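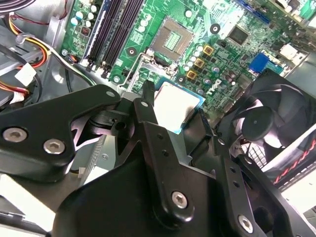

Do the published safety standards for robot arms tell you how to handle a processor? They tell you how to keep people from getting hurt, and the chip is left to whoever writes the site procedure.

So this is a thread about site procedures. I've read too many of them. Most are a vendor brochure with the verbs changed to "shall."

2/ Case in point: the handling guide from Jarkholm that keeps getting passed around. 30 pages. The part on grip force is one sentence and it says "appropriate." Appropriate to what? Says who? Measured where, at the motor or at the fingertip?

3/ Olesia Polishchuk asked me what I'd put in instead. Fair. Start with: hold a CPU by its edges, keep everything off the contacts, and write down the force limit as a number somebody has checked with a gauge. Then write down when it gets checked again.

4/ Next: nothing goes down into a socket until the position has been confirmed. "The camera saw it" is a claim. I want to know what the camera has to see, and what the arm does when it doesn't see that. Stop and hold is a fine answer. "Retry" with no limit on retries is how you bend pins.
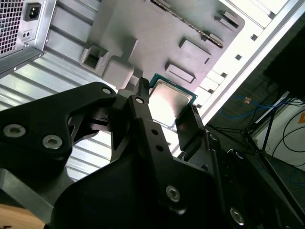
Processor at the gripper, case on its side.

5/ Practice plates. I like them for the early runs, they're cheap to scratch. My problem is with guides that count those runs toward sign-off on real boards. Windarel's checklist does this. 252 good placements on a dummy tells me about the dummy.

6/ Static. Every guide says "ESD precautions shall be observed," and then you ask which parts of the gripper are grounded, and how, and the room gets quiet. Black plastic fingers might be dissipative or might just be black plastic. Put the material in the document. Put the resistance reading next to it.

7/ Stefaniia Kushnir says I'm being unfair and that a short guide people read beats a long one they don't. OK, partly agree. My own draft for Prutine is nine rules and around 400 words. It still has numbers in it.

8/ Also cables. A case with its power wires still in it is a different job from a bare board, and I've seen one procedure (one!) that says where the wires have to be before the arm comes in. Credit to Koval for that. The rest of their guide I'd send back.

9/ Revised Jarkholm version is supposed to land in December. I'll read it. If page one still says "appropriate" I'm going to be insufferable about it on here.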